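**January, after lunch — stud detector and the grasp yaw thing**

Okay so the yaw problem from last time is NOT the IK. I spent the whole morning blaming Bohdan's solver and I owe him a coffee. I replayed the same target pose 14 times with perception switched off and the wrist came in at the same angle every time. So it's us. It's the stud detector.

What happens: the detector finds circles on the top face, fits a square to the centers, and gives the planner a yaw. Fine when it gets four studs. When glare eats one, it fits a square to three points plus whatever else looks round, and on these glossy bricks the little molded dimple in the middle is very happy to be a stud. Then the yaw comes out way off and the fingers land on the corners. Ugh.

Stuff I changed in the Kollari branch:

- `min_radius` up, so the dimple gets thrown out before the fit
- clipped highlights masked before the edge pass (Morena's idea, and a good one!)
- if only three studs survive, complete the square from those three and flag the pose `low_conf`
- planner now does a second look from straight above on `low_conf` — it used to just go for it

I also found that Staniforth (the config loader, for anyone new) was quietly falling back to the old exposure value because I'd typed `exposre` in the YAML. It took me an hour to find that. Shu-fen, can we please make unknown keys an error? I'll write the test if you do the parser part.

Ran the offline set again with all of it in: 1,000 saved wrist frames, 11 bad yaws left. I looked through those and 7 of them are the same ugly case, a long glare streak down one side that touches a stud rim, so the mask takes a bite out of the circle. The arc that's left is too short for the fitter. I want to try a plain RANSAC circle on partial arcs before anybody says the word "network" (Jocelyn, I can hear you).

Still open: the post-grasp check. Right now it only looks at finger width, and I'd like it to rerun the stud fit with the block held and log the yaw error against the plan. The view is close enough that the studs are nice and big, and the fingers are always in the same spot so they're easy to mask. Orange first, green after that.

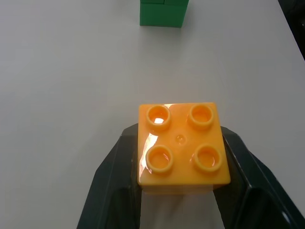 Orysia has the cell from four o'clock, so I'm pushing the branch as is and leaving the second-look timeout at its default until I've had a proper go at it.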